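Jan 1, 2018

# Tack room tips for a new year

Happy New Year from the barn! It's too cold to ride far, so this is when I catch up on all the little tack jobs I ignored last summer. A few things that work for me:

**Bridles first.** Take them all the way apart. Put the buckles in a jar so they don't roll under the feed bin, and snap a picture of the cheekpieces before you undo anything (I have put mine back on upside down more than once).

**Go easy on the oil.** Two thin coats beat one thick one every time. Warm the leather near a heater — near, not on — and rub the oil in with your fingers. You'll feel the stiff spots right away!

**Girths and cinches.** Brush them dry, then rinse in plain cool water. Hair packed in the weave holds on to sweat and will rub a horse raw by May.

**Saddle pads.** Melati Siregar, who boards two mares over in Trendemville, runs a rubber curry comb over hers before washing. I tried it and the hair comes up in sheets. So satisfying!

**Muddy boots.** Let the mud dry, knock it off outside, and stuff the toes with newspaper overnight. Keep footwear up off the floor, too. Any little stand will do.

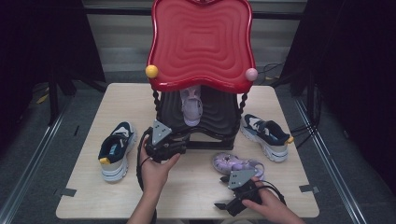
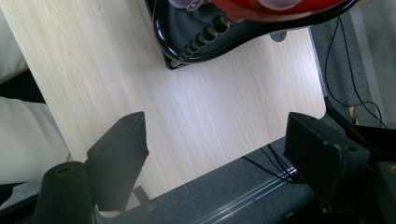
Shoes and a small rack on a tabletop:
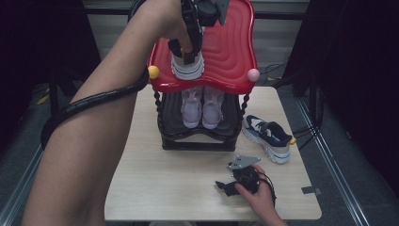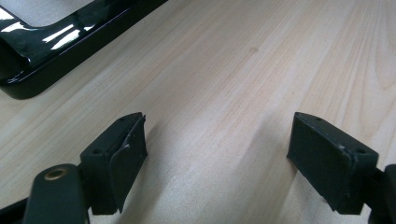
**Blanket straps.** Check the stitching now, while you still have a spare blanket to swap in. Waxed thread and a heavy needle will fix most of it in an evening, and a dab of candle wax on a sticky snap gets it moving again.

I'm doing the hoof picks and brushes next. They get a soak in warm soapy water, then dry bristles down on an old towel so the wood backs don't split.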